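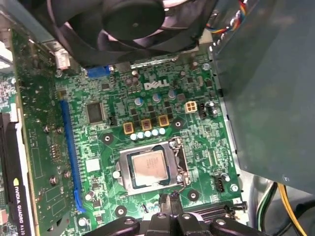

A question came in from the Dillby section before these notes were even posted: if the arm already knows where it is, why do we go through the whole setup again every time the gripper has been off? Because the arm knows where its flange is. It has no idea where the fingertip is until you tell it, and the fingertip is the part that goes near the socket. Great question, and it's really the subject of the whole week.

WEEK 9: SETTING UP AND LOOKING AFTER THE TEARDOWN CELL

Cell 2, Room 506. Bring the Week 8 worksheet with your tool center point values filled in. If yours is still blank, come early and borrow a partner's, but measure your own before you leave.

1. What the cell does

Our cell works on desktop computers with the side panel off and the case lying flat. The arm reaches in from one side and does its work around the processor socket: fingertip to the lever, fingertip to the load plate, and later on (Week 11, I can't wait) lifting the processor out. A small camera rides at the wrist and looks past the fingers, so the gripper is always part of what it sees.

I love this job as a teaching job. A computer case is a cramped place to work. You've got fans, cables, a graphics card, and the metal of the case itself, all closer to the wrist than you'd like. A tool offset that would never matter on an open bench shows up right away in there.

2. Before power

Lock out the cell and hang your tag. Then go over the gripper with your hands, slowly.

Wiggle each finger sideways. A little give at the pivots is normal, but the two sides should feel alike. Look at every hex screw on the link plates and check that the paint mark still lines up. If a mark has moved, don't just snug the screw and carry on! Write down which one it was, clean it, and put it back with fresh threadlocker and a new paint mark.

Check the fingertip teeth. They pick up thermal paste faster than you would believe, and paste that has dried in there changes how the tip grips. Lint-free wipe, a bit of isopropyl, then a soft brush along the ridges. No picks and no screwdrivers.

Last thing, the wrist cable. Swing the wrist by hand through as much of its range as it allows and watch the cable while you do it. You want slack at both ends.

3. Placing the computer

The case goes against the two fixed stops on the bench and gets clamped on the far side. Snug is enough. Thin sheet metal bends if you lean on the clamp, and then the board is sitting at an angle that your program knows nothing about.

Tuck loose power cables out of the approach path. The colored fan wires are the ones that get people, as they spring back a minute after you've pushed them aside. A strip of paper tape works well.

The home position puts the flange 475 mm above the bench. After you change fingers, check it with the gauge block and write the reading in the log even when it's perfect. Especially when it's perfect, to be fair, as those are the lines we compare against later.
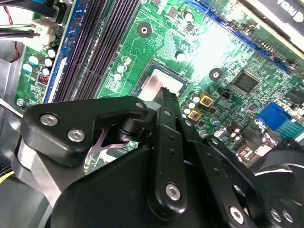

Tatiana Koubek
Course Instructor, Automation Lab

4. Teaching the socket position

Run this part at slow speed with your thumb on the enable switch. Jog to a point over the socket, high up, and stop. Look from the side with your own eyes before you trust the camera view. Then come down in small steps.

Use the board's mounting holes as your references and leave the socket itself alone until the end. They're round, they have good contrast, and they don't move when the load plate is opened or closed. Teach two of them, then let the controller work out the angle of the board. Then go to the socket and see how far off you are. The first time it lands right where it should is a wonderful moment, and you'll want to do it again.

With the load plate open, keep the tip off the processor until your offset has been checked by someone else at your station. The heat spreader is tough. The socket around it is much less so.

Now the light. Look at the bright patch on the board in the second picture, between the mounting hole and the blue slot. The fine traces and small parts there are washed out, and a hole finder can't work with what it can't see. Turn the lamp down first, then change its angle, and only then touch the exposure setting. Shiny metal and green board want different things from a lamp, so expect a compromise. Save the lamp position by marking the arm of the stand with tape.

5. Regular care

Every 200 cycles:
- wipe the fingertips and the camera window
- check the paint marks
- run the three-point repeat test and log the result

Every Friday, whoever has the last slot also backs up the program to the shared drive. Use your group name in the file name. "final_new2" is not a group name.

Twice a year the finger links come off for a proper look at the pivots. The last time was in April, and the old pins are in the tray by the door if you'd like to see what wear looks like. Please do, they're fascinating.

6. When it drifts

Suppose the tip starts landing to one side of the lever. Most groups open the program and start nudging points. Please resist! Work from the outside in: the case against its stops, the clamp, the gripper mounting bolts, the finger screws, and the tool center point. Change one thing, run the repeat test, write it down.

The Jenkins group had a lovely one last term. Their tip was off at the socket and fine at home position, which pointed everybody at the arm. The cause was a crumb of plastic under one corner of the case. They found it at step one and had the cell running again before the break.

For next time: do the lamp exercise in Section 4 with two different angles, and bring both sets of hole-finder scores. Reading is the Pramham handout, the part on tool offsets only.

14 comments | 31 shares

Related handouts
Week 8: Measuring a tool center point
Week 10: Reading the cell log
Week 11: Lifting a processor
Cusora lab rules and locker list

This site uses cookies to remember your section. By continuing to browse you accept their use.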